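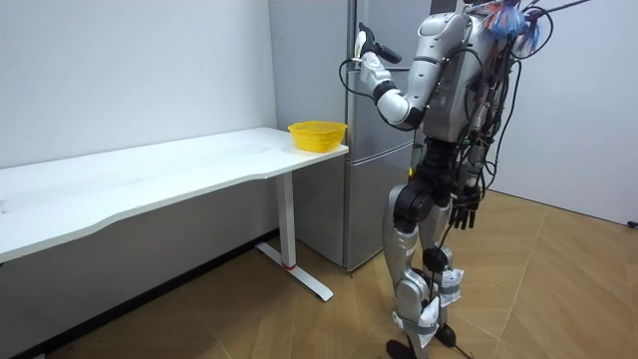 Why do cars have gears?

Gears let a car's engine swap speed for strength, so it can pull away gently from the traffic lights and still go fast on the motorway.

Let's imagine you are riding your bike up the long hill behind the shops in Osteck (a very steep hill, if you've never been there, with 179 metres of puffing and panting from bottom to top). If your bike has gears, you click down to a low one. Your feet whizz round but the wheels turn slowly, and up you go! A car does just the same. First gear is slow and strong, which is what you need to get a heavy family car moving when it has been standing still.
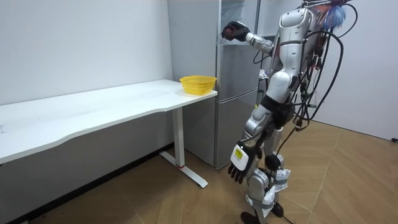 Once the car is rolling along nicely, it doesn't need so much strength any more, so the driver – or the car itself, if it's an automatic – changes up to second, then third, and so on. It's a bit like moving things about in the kitchen. A tall fridge like the silver one here takes a big, slow, steady push to get going, while a toy car will shoot across the floor with one flick of your finger.

What about electric cars? Most of them have just one gear, because an electric motor is strong right from the start and is happy to spin very quickly too. A petrol engine grumbles if it turns too slowly, and below 1,000 turns a minute many of them begin to shudder.

Next time you're in the car, listen for the engine note rising and then dropping. You've just heard a gear change!

Written by Tamara Mocanu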